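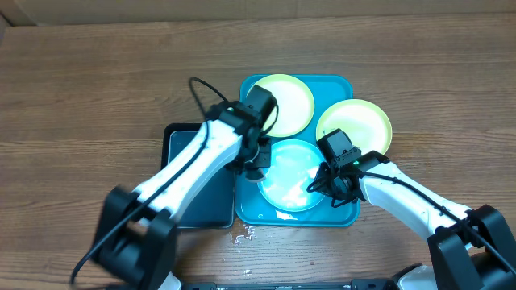 Ticket 86: Label printer at Mustville counter drops jobs
Status: Closed
Assigned to: Teodoro Montes
Site: Mustville, front counter
Month opened: November

Reported problem
Jobs sent from the Clendberg office reach the print queue and disappear. No label comes out and no error is shown. Jobs sent from the counter PC print normally.

Log
9:10 a.m. Test page from counter PC: OK. Test page from Clendberg: queued, then gone after 15 seconds.
9:25 a.m. Restarted the print spooler on the server. No change.
9:40 a.m. Checked driver versions. Counter PC is on 7, Clendberg is on 3. Removed the old driver at Clendberg and installed 7. Jobs now stay in the queue with status "Error - Printing".
10:05 a.m. Printer port on the server still points to the address used before the router swap. The counter PC prints over USB and was not affected.
10:15 a.m. Corrected the port address and turned off SNMP status on the port. Test page from Clendberg: OK.
10:30 a.m. Sent a batch of 15 labels from Clendberg. All printed.

Cause
Wrong port address on the server. The old driver hid the error.

Follow-up
Reserve the printer address on the router. Check the Negash queue for the same port entry; opened as a separate ticket.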